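# rutia-mesh

Command-line tool for reducing triangle counts in OBJ and PLY files. It started as a cleanup script for the Drevance asset library and is now maintained separately.

## Install

Requires Python and a C compiler.

 pip install -e .
 rutia-mesh --check

`--check` prints the compiler it found and exits. If the list is empty, set `CC` by hand.

## Usage

 rutia-mesh reduce input.obj --target 199 --out output.obj

| Option | Meaning |
|---|---|
| `--target N` | Triangle count to stop at, per object |
| `--lock-borders` | Keep open edges in place |
| `--normals flat` | Write one normal per face |
| `--normals smooth` | Average normals at shared vertices |
| `--passes N` | Maximum passes, default 7 |

Objects are processed one at a time, in file order. Groups and material names are kept. Vertex colors are dropped on OBJ output.

## Method

Edges are collapsed in order of quadric error. A collapse is rejected if it flips a face or produces a zero-area triangle. Rejected edges go back in the queue with a penalty, set by `flip_penalty` in `rutia.toml` (default 2).

Texture coordinates are carried over from the surviving vertex. Seams are not treated as borders unless `--lock-borders` is given, so textures can smear or break up at low targets.

## Known issues

- Overlapping objects are not merged. Run a boolean union first if you need one shell.
- PLY files with mixed quads and triangles are rejected. Triangulate them before import.
- The Zultix exporter writes face indices starting at zero. Use `--zero-index`.
- Flat normals on very narrow necks can show visible shading steps.

## Maintainers

Fidel Maldonado (core), Brenda Cisternas (file formats). Send patches against the `dev` branch, with a test file under 2 MB.

Last reviewed 15th February.

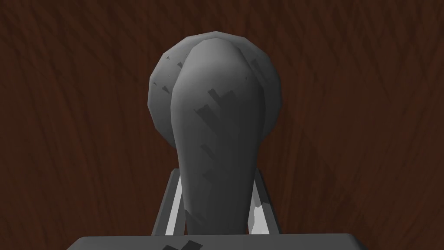
*Low-polygon shapes with faceted shading: dark gray sphere behind a lighter tapered form.*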